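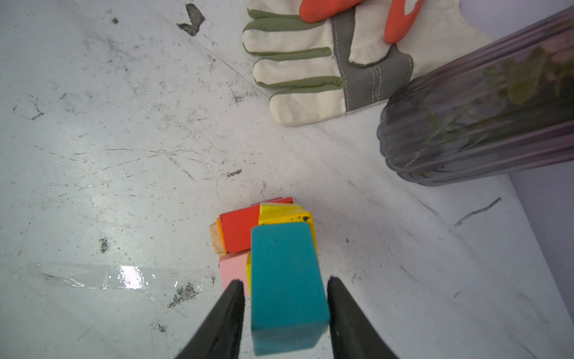

Week 4 handout: grasping around clutter, and the rules we work by

Okay, so most of you have skimmed the Rescombe lab rules by now, and a few of you have told me they read like a parking fine. Fair enough! I wrote half of them. These notes are the longer, friendlier version, and they're what I'll be marking your bench logs against.

First up, the approach. Come in with the fingers open on either side of the block you want, then stop. I mean a proper stop, programmed in, before the close command goes out. When you've got one block standing upright with others leaning every which way behind it, a finger that's a bit off will shove the whole cluster, and then your trial is measuring the shove. Write down which block is the target by colour before you start (teal, say) and don't change your mind halfway because the yellow one looks easier.

Second, the close. On the Bloxham arms we keep the closing speed at setting 2 for anything painted. You can go faster, and the arm will let you, but chipped paint changes how a block grips and how the vision code sees it. Worn blocks are fine to use, by the way. I quite like them! Just note the wear in the log so that whoever reads your numbers knows the yellow wasn't a clean, even yellow.

Third, clutter. People ask me every year whether they should clear everything off the surface. It depends on which set you're running:

Set A (tidy): target and neighbouring blocks only. Gloves, tubs, tape, all of it goes on the shelf.
Set B (untidy): other objects stay out, but they go in your log, and they don't move between trials. A glove lying palm-up with its fingers toward the blocks is a different setup from the same glove flipped over.

Clear plastic deserves its own line. Ribbed containers throw odd highlights, and so does wrinkled tape. If you get a phantom edge in your segmentation, check for glare before you rewrite your code. I once lost an entire February afternoon to this and I'd rather you didn't.

Now the boring but compulsory bit. Hands stay out of the workspace while the arm is enabled, gloves or no gloves. Work gloves are for handling rough stock, and they do nothing for you against a closing gripper. Hit the stop, wait for the light, then reach in.

For the log, use the Istari template. Last year's group handed in 2720 trials and I had to bin 236 of them for having no target colour written down, which hurt me more than it hurt them.

Reading for next week: the Zavodano notes, up to page 134. Skip the appendix unless you're keen.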